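Trevusis White Textured Bedspread
By Resasham

Home > Bedroom > Bedspreads and throws > Trevusis

Price: £63.00
Colour: White
Availability: In stock

The Trevusis is the bedspread we reach for when a bedroom wants freshening up and there isn't the time, or the money, or frankly the will to get the paint out. It is a plain white cover with plenty going on in the surface, so you get the calm of an all-white bed without it looking like a hospital ward. We have sold it in one form or another since we had only the little shop, and it is still the one people come back for when the spare room needs doing.

The pattern is in the texture. Raised diagonal ribs run over the cover, with small zigzags and triangles worked in among them, and how much you notice them depends a good deal on the light. Put the bed near a window and the side that catches the sun comes up very bright, while the parts further off go a gentle grey and the ribs show more. If your room faces north you will have a quieter, softer sort of white, and we rather like it that way too.

It isn't a cover that needs to be pulled tight. A few loose creases suit it, and if you are the kind of person who makes the bed in one go on the way out of the door (we are!) it will forgive you. Shake it from the foot end, let it drop, smooth the top with your forearm and leave the rest alone.

We also think of it as a working surface, which may sound odd for something so white. Most of us sort the washing on the bed, lay out tomorrow's clothes on it or pack a case there, and a pale background makes all of that easier. Dark things in particular are a nuisance to deal with on a dark cover - you can't find the hem, you can't tell a fold from a shadow, and you only discover the fluff when you're already on the train.

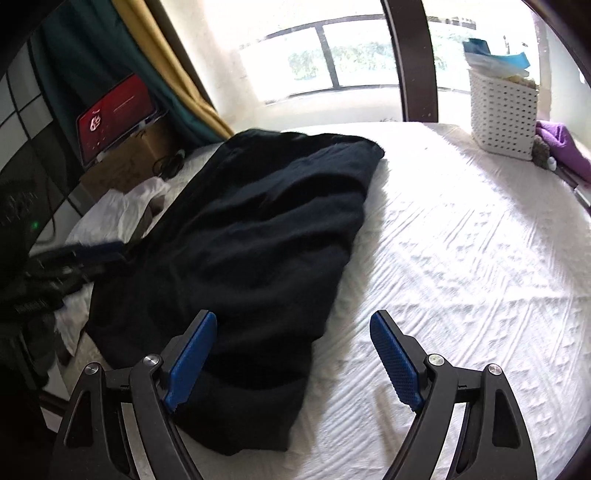
Trevusis bedspread in white, by the window, with black fabric spread across it.

For folding dark clothes, open the piece out fully and turn it so that the longest side follows the edge of the bed. Smooth from the middle outwards with flat hands. Soft wrinkles usually ease with a bit of patience, and anything stubborn can go on the ironing pile. Then bring the sides in, fold up from the bottom, and put the finished pile on a chair so you have the whole bed free for the next one. New black or navy clothes should have their first wash before they spend any time on the cover, as fresh dye can rub off on pale cotton.

Size and fit

The Trevusis comes in one size, 263 cm square. That gives a good drop either side of a standard double and a more modest one on a king. On a single it will reach the floor, or very nearly, and can be folded double across the foot if you would like the extra weight on a cold night. Do measure over your made-up bed, duvet and all, as a thick duvet eats up more of the width than you might expect.

Washing and care

Cotton. Machine wash at 40 with other whites, and leave room in the drum. It is a fairly bulky thing when wet, so if your machine is a small one the launderette may be kinder to it. Line dry if you can. Give it a good shake while damp to lift the ribs, and please don't iron it flat, or you will lose the very thing you bought it for. No bleach. Expect a little shrinkage on the first wash, which we have allowed for in the size above.

Rings, bag zips and cats' claws can all catch a raised weave. If you find a pulled loop, ease it through to the back with a blunt needle and don't snip it.

Goes well with

Echeverría pillowcases, plain white, sold as a pair of 2
Nunix wool throw, charcoal, for the foot of the bed
Nunix lavender sachets, for the cupboard it lives in over the summer

Delivery and returns

Delivery is free on orders over £70, so the bedspread and a pair of pillowcases will get you there. It arrives folded in a cotton bag with a drawstring, and the bag is worth keeping for storage. You are welcome to open it out on your own bed and live with it for an evening before deciding. If it isn't right, send it back unwashed in its bag and we will refund you once it reaches us.

Page last updated 18/07/2025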